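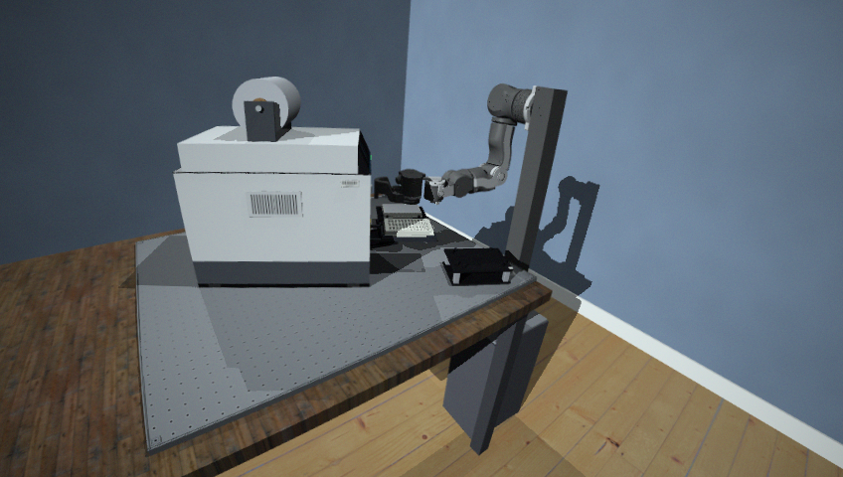
Chapter 6
Wall Color, Floor Color and the Light Between Them

Paint chips lie. Small ones lie more. A two-inch square of blue held up in a store under tube lights tells you very little about the same blue on four walls over an oak floor in April.

This chapter covers how surfaces in a room change each other. Chapter 5 dealt with pigment on its own, go back to it if "value" and "saturation" are still fuzzy.

What you'll need: a gray card, three sample boards, masking tape, a notebook. Read the safety page on ladders first.

Key terms: bounce, undertone, value, adaptation, cast shadow
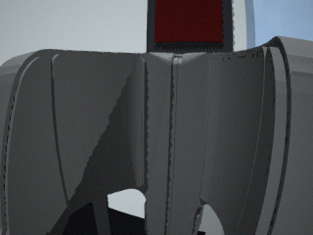 6.1 Bounce

Light hits the floor, picks up the floor's color, goes back up the wall. Strongest near the baseboard, weak by the ceiling. A honey-colored floor warms the lower wall, so a cool blue turns grayer down there. Same can of paint all the way up.

Mitra Hashemi repainted the reading room at Breruddale twice before working this out. First coat, a pale blue, looked green below the chair rail. She ordered a second blue. Green again. The floor had just been refinished in an orange varnish and noone had thought to test the paint over it. Her notes from the job are reprinted at the end of the chapter.

White baseboards help. They give the eye a fixed point,

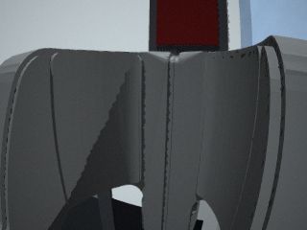 and they put a clean break between two colors that would otherwise run together. Height matters too. Very low ones do almost nothing in a big room.

6.2 Hard light and soft light

Overcast window: soft. Bare bulb or low sun: hard. Hard light makes shadows with sharp edges, and a shadow on wood reads as a second floor color. Plan for it. Ostap Yatsenko's survey of the Sterkbridge row houses logged 172 rooms, each one sketched at 8 a.m. and again at 4 p.m. Many owners had picked paint in the morning and disliked it by supper. We come back to his tables in 6.4. 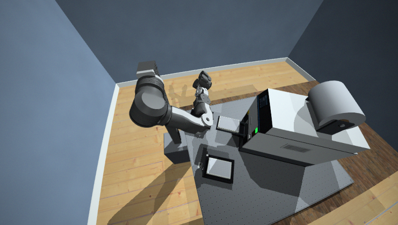 Figure 6.1 Blue-gray walls, white baseboard, plank floor. Note the sharp diagonal shadows on the wood.

Before you go on: pick a room you use every day. Write down the wall color from memory. Then go look, once with the lights on and once with them of. Bring both notes to class.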